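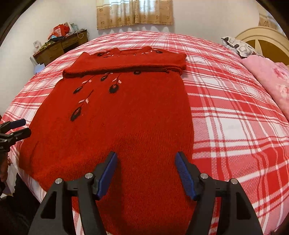
Most of the floors that fail were laid too early, in the opinion of Lumturie Dimitrov, and the wood gets the blame for it. She repeated this three times during our talk in the Cotthorpe office of Zeleson, where she became head of technical service in October.

Print this page | E-mail this page

Her work is to answer architects and installers who write specifications for sports floors. "They ask me which finish is the best," she said. "I ask them first how old is the concrete. Very often they must go and find out."

She came to the company 13 years ago as a laboratory assistant. At that time the technical service was one desk and one telephone. Now it handles 30 projects in a season, mostly school gymnasiums.

I asked about the Arain sports hall, where the opening was moved by eight weeks. "The slab was not ready and I wrote this in my report," Dimitrov said. "The contractor was angry with me, then he was not angry. We are still speaking." The maple boards stayed in the building with the heating on until the moisture readings came down.

Atif Warraich, the installer on that job, remembers it a little differently. According to him the readings were acceptable in one half of the hall, and his team could have begun there. Dimitrov does not agree. "A floor is one piece," she said. "You cannot have half of it dry."

Her next task is a training course for installers, which will be held in Stusama and has 22 places. She wants to spend the first day only on subfloors. "Some people will be bored," she said. "They can drink coffee and be bored, but they will learn to use the meter."

Last updated: Friday, February 3, 2023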